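Gripper Cell 3: Parallel Finger Inspection, Simulated Cell
Project Hundale, Kernthorpe site
Interval: every 1000 cycles, and after any change to the gripper model or wrist mount
Views below are from the wrist viewpoint, fingers at the bottom.

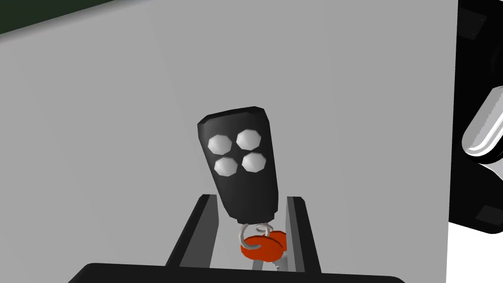
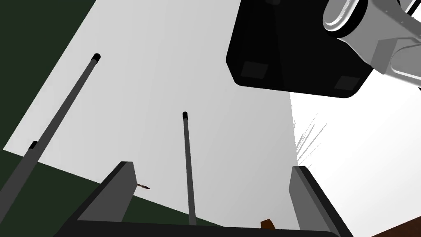
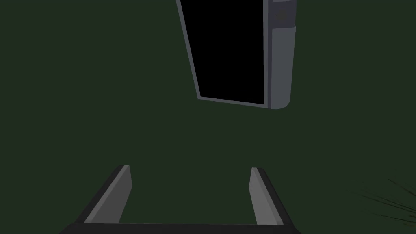
Wikex

1. Finger alignment
Check: both fingers rise from the base bar at matching height. No gap at the root.
Result: pass.
Comment: in the first view the fingers have the key fob between them; the other two show them open. Measure lean only with the gripper open and unloaded.

2. Held object
Check: object stays between the inner faces for the full hold. No part passes through a finger.
Result: pass with comment.
Comment: the key ring and key hang below the fob, down between the fingers. Treat them as separate bodies in the contact log. The Tekin exporter merged them in the October build and the log showed one contact where there should have been several.

3. Open position
Check: commanded opening matches joint readback at both ends of travel.
Result: pass.
Comment: 22 open and close cycles run with no object. Readback steady.

4. Clearance to surroundings
Check: no collision shape inside the swept volume of the fingers or palm.
Result: open item.
Comment: second view, three gray rods with black caps. The near-vertical one shows in the gap between the fingers. Confirm distance from the scene file and do not judge it from the picture. Repeat for the small brown block low in the same view.

5. Floating or unsupported objects
Check: every object has a parent or a support, or is listed as fixed.
Result: open item.
Comment: third view, gray-framed unit with the black panel. No support visible from this angle. Look up its parent in the scene tree before sign-off.

6. Viewpoint
Check: both finger tips in view. Base bar or palm visible along the bottom edge.
Result: pass on all three.

7. Solver
Check: no step overruns in the last 4000 steps.
Result: pass.

Items 4 and 5 stay open. Do not release the cell for grasp runs until both are closed and item 2 has been rerun with the ring and key split.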